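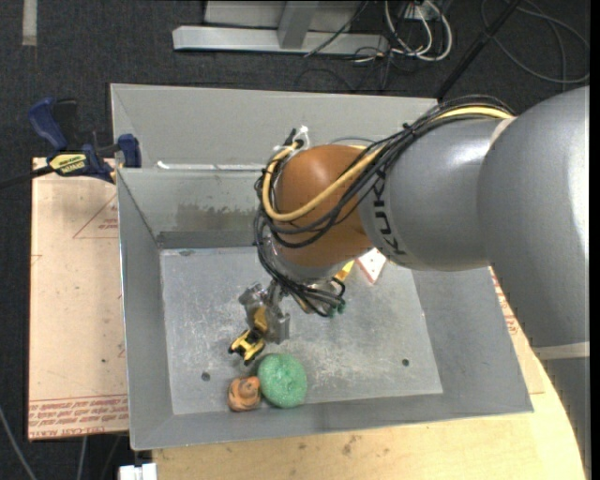

A metal bin with sloping sides.

Why Does Metal Feel So Cold?

Try something for me. Touch a metal spoon, then touch a wooden one that's been sitting in the same drawer. The metal one feels colder, right? I thought so too when I was a kid, and I was sure my grandma's spoons were magic.

But if you checked both spoons with a thermometer, you'd get the same number! They've been in the same drawer all night, so they're both as warm as the kitchen.

So what's going on? Your hand is warmer than the spoon, and heat likes to travel from warm things to cooler things. Metal is really good at carrying heat away (scientists call it a conductor). Wood is slow at it. When you grab the metal spoon, heat rushes out of your fingers, and your skin says "brr!"

My friend Kevin Chávez sits on the metal bleachers in Evandale every December, and he always brings 2 blankets. One goes over his knees and one goes under him. Guess which one he says matters more? The one underneath!

Want to test it yourself? Put an ice cube on a metal baking tray and another on a wooden cutting board, and watch which one melts first. Make a guess before you start, and keep a towel handy for the puddles.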